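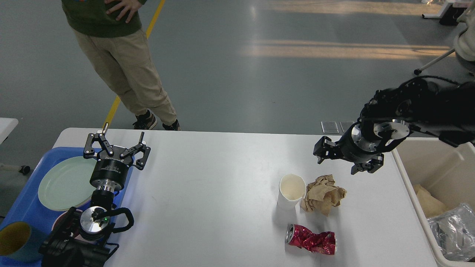

4.2 セルの据え付けと日常保守

本節、片付けセル(以下 Trurnar セル)の据え付け手順と、運用中の保守について。把持計画側は 4.1 で述べたので繰り返さない。対象は左右二本のアーム、平行二指グリッパ、作業テーブル、テーブル脇のごみ箱。タスクは卓上の紙コップ、丸めた紙、つぶれた缶などを拾って箱に落とすだけの単純なもの。ただし単純なタスクほど据え付けのずれがそのまま失敗率に出る。前報(Listau での試行)ではそこを軽く見ていて、失敗の原因を方策側に帰してしまった。今回はやり直し。

4.2.1 テーブルと基準線

テーブルは白の長方形天板。位置決めは床の黄色い線を粗い目安に使い、最終的には天板の角二点をグリッパ先端で触って座標を取る。床の線はテーブルに対して斜めに走っているため、平行出しには使えない。最初の据え付けではここを勘違いして線に合わせようとした。無駄だった。

触って取った角の座標は Riis(セル制御ソフト)に登録し、以降は起動時に照合する。許容は 5 mm。超えたら動かさない。警告だけ出して続行する設定も試したが、作業者が警告を読み飛ばすのですぐやめた。テーブルがずれる主な原因は人の腰や膝が当たること。天板を挟んでアームの反対側に立つ人が多く、操作中も見学中もだいたい縁のすぐ近くに立つ。立ち位置の制限も検討したものの、目視確認がやりにくくなるので見送り。代わりに照合の頻度を上げた。

天板の白は検出には都合が悪い。白い紙コップの外側が背景に沈む。天板に色付きのシートを敷く案は Kragh から出たが、シートの端に指先が引っかかる事例が続いて撤回。照明の調整で対応した。窓からの日差しは床に帯状に入り、時間帯で動く。天板にかかる時間帯は収集を止めている。遮光はしていない。

4.2.2 グリッパの取り付け

手順は次のとおり。順番を変えないこと。

(1) アームの電源を落とし、手首を交換姿勢で固定。
(2) フランジの合わせ面を乾いた布で拭く。金属面に粉が残っていると面が浮く。
(3) グリッパ本体を当て、対角順に仮締め。
(4) 指を全開にした状態で、フランジの軸と指の中心が合っているか確認すする。
(5) 本締め。トルクは機体付属の値に従う。
(6) ケーブルを手首の外側に逃がし、輪を残して固定。

(6) の輪は見た目が悪いので詰めたくなるが、詰めない。手首を回したときに張る。最初に組んだ左アームは輪が小さすぎ、手首の回転端でコネクタが抜けかけた。症状としては指の開度の読みがときどき飛ぶ。通信側の不具合だと思い込んで半日つぶした。右アームはケーブルを束ねて這わせてあり、輪の作り方が左と違う。本来は揃えるべき。右は下向き姿勢が多く、束ねたままでも引っかかりは出ていない。

指は黒の角張った形のものを左右とも使用。細かいねじは緩む。特に指の根元。緩むと指先が遊び、空の状態で閉じたときの開度がゼロに戻らない。この戻り値を日次の点検項目にしている(4.2.4)。

4.2.3 待機姿勢と周辺物

左アームの待機姿勢は、手首を手前左に置き、指を開いて上に向ける形。真下を向ける案もあったが、卓上の物体と指先の距離が取れない。上向きなら作業面の中央から右がほぼ空く。右アームはテーブル奥側から張り出し、下向きに構える。左右で待機の思想が違うのは不格好だが、干渉計算の結果こうなった。

左端のトレイは別タスク(食器の片付け)と共用で、皿と器が載る。ごみのタスクでは触らない。触らない領域として Riis に登録してあるが、登録は矩形なので、コップのような背の高い物が倒れてはみ出すと効かない。開始前に目で見ること。左アームの下にトレイが半分隠れる配置のため、頭部カメラからは器の一部が見えない。上から覗きこんで確認する。

ごみ箱はテーブルの右脇。箱の縁は天板の縁に寄せる。離しすぎると、袋や箔のような軽いものが隙間から床に落ちる。箱の中身は収集ごとに空にしていない。途中の状態も学習に含めたいため。ただし縁から物がはみ出した状態では、次に落とす物が乗り上げて外に出る。とくに箔のトレイは潰れにくく、縁に引っかかったまま残りやすい。開始条件に「縁を越える物がないこと」を入れるかどうかで著者間の意見が割れ、Grímsdóttir は入れる、Bhatia は入れない。現状は入れず、状態だけ記録している。

図4 収集時の作業面と左アームの待機姿勢。缶は紙コップと紙玉の手前、箱の縁に箔のトレイがかかった状態。
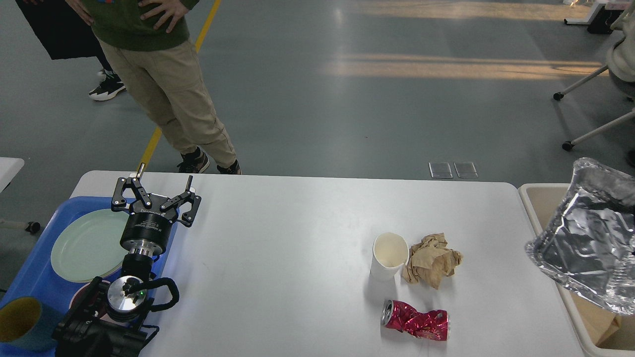
配置の記録は、収集の単位ごとに頭部カメラの静止画を一枚残す方式。座標の一覧も書き出すが、後から見返すのは結局ほぼ画像のほう。画像には天板の周りの人の足元や椅子の脚まで入る。クロップはしていない。背景の人は動くので、検出器が靴を物体として拾うことがあり、天板の外は計画側で捨てている。検出側で消すと、天板の縁に重なった物体まで消えるため。

紙コップは立てて置く、缶は寝かせて置く、を基本の初期配置とした。紙玉はコップのすぐ隣。この近さがきつい。コップを掴みに行く指が紙玉を押し、紙玉が転がる。配置を離せば成功率は上がるが、それでは実験の意味が薄い。離さず、代わりに進入角を変えた。進入角の変更は保守と無関係に見えて関係がある。指の根元が緩んでいると、斜めに入ったときだけ失敗が増える。真上から掴む限り気づけない。

缶について補足。つぶれた缶は表面が光り、折れ目の位置で見え方が変わる。掴む位置は缶の中ほどのくびれを優先。端の縁は硬く、指の内側に傷がつく。傷自体は把持に影響しなかったが、清掃時に布が引っかかる。

4.2.4 日次点検

点検は収集開始前に一回。担当は固定せず、その日の操作者がやる。項目は以下。

・手首の表示灯が緑であること。緑以外なら始めない。
・空閉じの戻り値。ゼロに戻らなければ指の根元のねじ。
・指の開閉を全域で一往復。音を聞く。
・ケーブルの輪。手首を両端まで回して張りを見る。
・天板の角の照合。
・トレイ上の物が領域内にあること。
・ごみ箱の位置。

表示灯が緑でも異常なしとは限らない。点灯条件は電源と通信だけで、グリッパ側の状態は含まれない。ここは運用初期に誤解があった。緑だから大丈夫、で始めて空閉じの値がずれたまま収集した分がある。該当分は除外ずみ。

点検記録は紙。端末入力にしたかったが、手袋を外す手間が嫌われて定着しなかった。紙は週の終わりに Brøndum がまとめて転記。転記漏れあり。解析には転記後のものを使ったので、欠けている日は「点検なし」ではなく「不明」として扱う。

4.2.5 不具合と修理

集計期間は11月の連続した 14 日間。この間の収集は 379 エピソード、把持の試行は 1932 回。据え付け・保守に起因すると判断したものは、多い順に、指の根元の緩み、天板のずれ、ケーブル、ごみ箱の位置。判断はログと静止画の突き合わせによる。人手。二人で別々に見て、割れたものは Vestergaard が決めた。割れたのはほとんどが天板のずれとごみ箱の位置の切り分けで、両方いっぺんにずれていることが多い。人がぶつかれば両方動くので当然ではある。

指の緩みへの処置は締め直しと緩み止め剤。剤は弱いものを使う。強いものを塗ると指の交換時にねじ頭をなめる。一度やった。左の指のねじを一本だめにして、グリッパごと外して抜いた。復旧まで丸一日、その日の収集はなし。塗った後は硬化を待つ必要があり、収集の直後、帰る前に塗るのがよい。

天板のずれは角を触り直して登録を更新。テーブルを元の位置に戻すのではなく登録側を動かす。戻そうとすると何度も微調整する羽目になり、かえって時間がかかる。ただし登録を動かし続けると、右アームの届く範囲の端に天板の奥が近づいていく。範囲の端まで余裕がなくなったら、そのときだけテーブルを戻す。脚に滑り止めを貼る案は試していない。

ケーブルは抜けかけの再発なし。ただし左の輪が操作者の袖に引っかかった例あり。けがなし。輪の向きを手前から右側に変えた。変更後、卓上の背の高い物に触れる可能性が新たに出たため、手首の低い姿勢では旋回速度を落としている。サイクル時間は少し延びた。許容範囲と判断。

手順書の現行版は2019年12月19日付。それ以前の版では (2) と (6) が抜けているので、追試の際は版を確認してほしい。

4.2.6 残っている問題

まず左右のケーブル処理の不統一。次に矩形登録の限界。トレイ上の物の高さと倒れ方を扱えていない。ごみ箱の縁の扱いも未決で、状態の記録から後付けで条件を入れた場合の比較は 5.3 に回す。

日差しによる中断は季節に依存する。今回の集計は冬に入る手前の期間だけで、日が高い時期には天板にかかる時間帯が変わるはず。未検証。点検にかかる時間も測っていない。操作者への聞き取りでは「面倒だが短い」という程度の答えしか得られず、数値として載せられるものがない。次の期間では開始と終了の時刻を紙の記録に書かせる予定。

もうひとつ、待機姿勢での手首の自己遮蔽。左アームが頭部カメラの左下をかなり占める。トレイの見えない部分はここに由来する。待機姿勢を低くすればトレイは見えるが、今度は指先が卓上に近づく。折り合いがつかず、現状のまま。カメラの高さを上げる案は Joreo 製の支柱の剛性が足りず保留している。

関連する記事
・Trurnar セルにおける双腕待機姿勢の干渉評価
・平行二指グリッパの空閉じ値を用いた緩み検知
・Listau 試行報告:卓上片付けタスクの失敗分類
・つぶれた缶の把持位置と進入角について
・Riis による作業面座標の照合手順(改訂版)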